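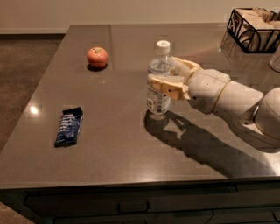
Canteen counter: the arm with its hand round the water bottle, apple and bar still to go.

Tuesday, August 13, 2019

Snack counter work, Skastadden building, ground floor.

Really good morning. We ran the full order list for the first time with the canteen people in the room, and I learned more from them in an hour than from the last 2 weeks of logs.

The order is the usual one: one bottle, one apple, one chocolate bar, handed over for the afternoon bags. At present the early shift packs every bag by hand before the lunch rush, and they all say it's the bit of the day they would gladly lose. Amirul Pangaribuan has done it for years and showed me how he does it, two bags at a time, fruit always last so it sits on top. I had the fruit going in first! Swapped the order in the script straight away.

Notes on the grasps:

Bottle - taking it high, between the shoulder and the middle ribs. Keep it there. Lower down the fingers cover the label, and Amirul wants the barcode free for the hand scanner.

Apple - still on the gentle setting from June. He asked whether it would bruise them. Fair question and I don't have an answer yet. Plan: set 14 handled apples aside overnight with 14 unhandled ones and let him judge them blind.

Bar - flat on a shiny top is the awkward one. The crimped end gives the fingers something to go for, so try coming in along the length of the wrapper.

Counter finish: very reflective, and the overhead lights put bright spots on it. The shadow of the arm and bottle runs a long way over the surface too. Ask Fogh about a matt mat before we touch the vision settings again. It would be a cheap fix and the canteen would like something that wipes down easily.

The bigger talk was about who does what afterwards. The Pluvenov plan has one person "supervising" the arm for the whole shift, and everybody in the room disliked that, me included. Standing and watching a machine is a worse job than packing bags. What they would like is to load the counter, walk off to the hot food side, and get a buzz when something needs a hand. Amirul also wants to be able to pause it himself without ringing us. I think that's completely right and I'd love to have it in before the next visit. Tusteck sell a pager that might do, need to check if it works through the kitchen wall.

Also agreed: no change to anybody's hours during the trial, in writing, from Skastadden. I've asked for it.

To do
- 3 more bottle runs at the same height, then leave it alone
- mat, ask Fogh
- pause button on the staff side of the counter
- apples out tonight, label the trays underneath
- script version is 924, please don't edit it on the lab machine until I've merged the fruit change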